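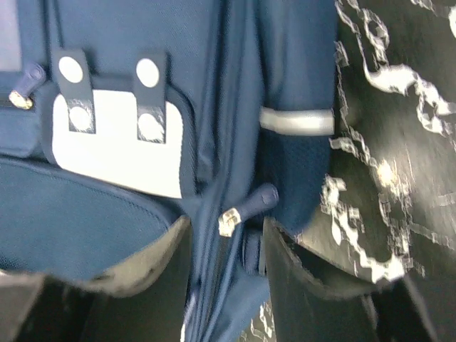 Notes on Recording the Backpack Tasks

The Stallance series now covers zippers. Each task in the series is recorded by an operator who guides the grippers by hand through the full motion, from the first approach to the release. The recordings are then passed to the Floter training set, where they are reviewed before use.

A navy backpack was selected for this stage. It has more than one zipper, metal sliders and fabric pull tabs, and it does not hold its shape when it is moved. A rigid box had been used in the previous stage, and the operators' habits from that work did not carry over well.

The present rule is 20 demonstrations per operator, in sets of two, with the bag placed at a new angle before each set. Operators are asked to move at an even pace and to pause before closing the fingers on a tab.

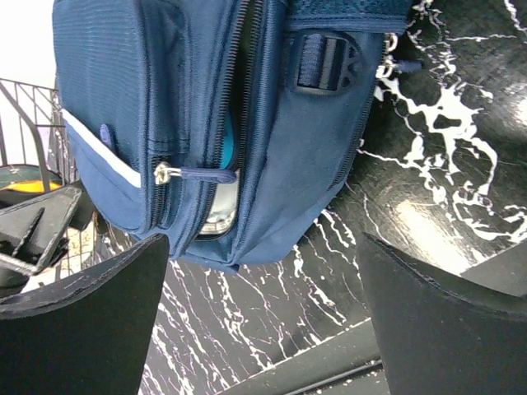 A pause of this kind makes the recording easier to divide into steps. It also gives the operator time to correct the approach – a missed tab remains the most common fault in our reviews. Nine recordings were set aside in April for that reason, and they have been kept under a separate label for later study.

Remote control was tried on the same task with the Jasteck handset. The motions were usable but slower, and side pockets proved difficult to reach. Hand guiding will therefore remain the standard method for soft goods until the Noguchi review is complete.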